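Rehearsing in software: a month with Zinulmont's simulated workcell

By Nima Ansari

Anyone who has bought a two-armed robot will know that the purchase price is the small part. The larger part is the time spent finding out what it can and cannot pick up. Zinulmont, a simulation package from the Onddale firm Rivadeneyra, is sold on the promise that much of this time can be moved to a computer. We ran it for 30 days on an ordinary workstation and a rented server.

The package has three layers. At the bottom is a physics engine, which handles contact, friction and joint limits. Above that is a room generator, which places furniture, fittings and lights around a work surface. The top layer is a task editor, in which the user sets out objects, states the goal and decides how success is to be scored. All three are driven from one settings file or from a plain desktop window. The window is the better documented of the two.

Installation took an afternoon. The installer checks the graphics driver, refuses to continue if it is too old, and does not say which version it wants. A message to the support desk brought the answer the same day. After that there were no faults at set-up, though the licence server asked us to sign in again each time the workstation woke from sleep.

The robot models come ready made. We used the two-armed body with parallel grippers, the default in the standard licence. Joint speeds, finger force and sensor delay can each be changed, and each can be given a range so that the value differs from run to run. The camera is also free to move. It can be fixed to the body, to either wrist or to the room, and given a random offset in height, heading and roll. Fidelina Arango, who leads the room generator team at Rivadeneyra, told us that roll was added after early users complained their policies failed when a camera bracket sagged.

'People would train with a perfectly level view and then bolt the real camera on by eye,' she said. 'A few degrees was enough to spoil the grasp. We would sooner they met that problem on the first day.'

The supplied library holds 291 objects. Most are household goods: boxes, boards, chairs, lamps, small ornaments. Each has a collision shape separate from its visible shape, and the quality of the first is uneven. Boxes and boards behave well. Branching objects are less reliable, because the collision shape is built from a small number of convex pieces and fills gaps that appear open on screen. A gripper finger sent into such a gap stops against nothing visible. The fix is to raise the piece count by hand, at some cost in speed.

Thin objects are the harder test, and we spent most of our month on them. A long stick touches its neighbours at a few points, rolls easily and can move everything resting on it. Many engines cope by adding false damping, so that the pile sits as if glued. Zinulmont does less of this than most.

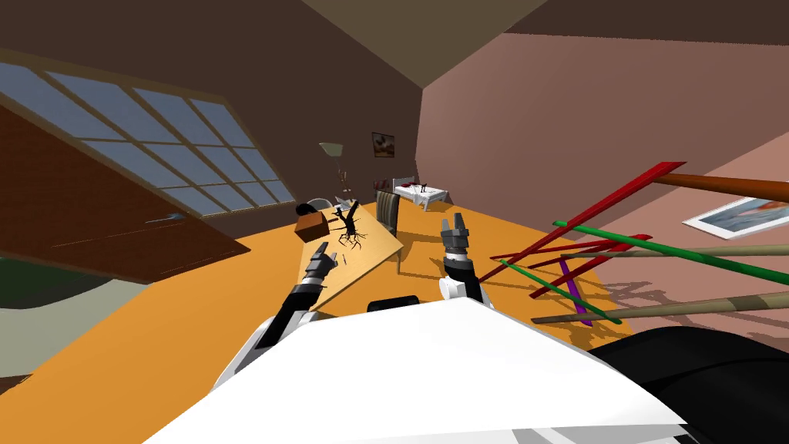

Crossed sticks on the orange tabletop in Zinulmont, with the robot's two grippers and a tree-like sculpture on its board. The camera is set with heavy roll.

The pick-up-sticks task ships as a demonstration. The goal is to lift a named stick while moving the others as little as possible, and the score falls with the total distance the remaining sticks travel. We ran the supplied policy 210 times with the level camera and the same number with roll switched on. It was plainly worse in the second set. Most failures had the same form: the fingers closed beside the stick, parallel to it, and came up with nothing.

Retraining with roll included closed most of the gap. It took one night on the server. The new policy was slightly slower on level views, as it tended to pause above the pile before going down, but its grasps were better placed.

Contact between fingers and stick is convincing. Grip a long stick near one end and it droops in the fingers as it should. Grip it at the middle and lift quickly, and it swings. The time step has to be kept short for this. At the default setting two sticks pushed together at speed will now and then pass through each other, and the log does not record it. A warning would be simple to add, and Rivadeneyra says one is planned for August.

The rooms are good enough for their purpose. Lighting can be varied, shadows fall where they should and wall colours change between runs. Placement is less careful. We had a lamp standing in a doorway and, more than once, a chair set so close to the table that its back met the tabletop. None of this matters to a policy that only has to ignore the background. It matters if the room is part of the task, and anyone planning work on doors or cupboards should expect to lay out the furniture by hand.

Moving results to real hardware is where the package asks most of its user. A separate tool, Sitenow, records a short set of motions on the real arm and adjusts friction and delay in the model until the two agree. It works, and the fitted values it gave us were sensible. It is also sold apart from the main licence, and without it the default friction figures are too generous – a stick that holds in simulation may slip in the hand.

Documentation is thorough on the physics and thin on the task editor. The scoring language has no reference page at all, only worked samples, and error messages quote line numbers from a generated file that the user never sees. We lost most of a day to a missing bracket.

The standard licence covers 5 seats and includes the full object library. Support is by message on working days. Server use is charged by the hour and is the main running cost for anyone retraining often. For a group with one robot and a queue of people waiting to use it, the standard licence with Sitenow added is the version to ask about. Groups that work only with boxes and flat goods could manage with something cheaper.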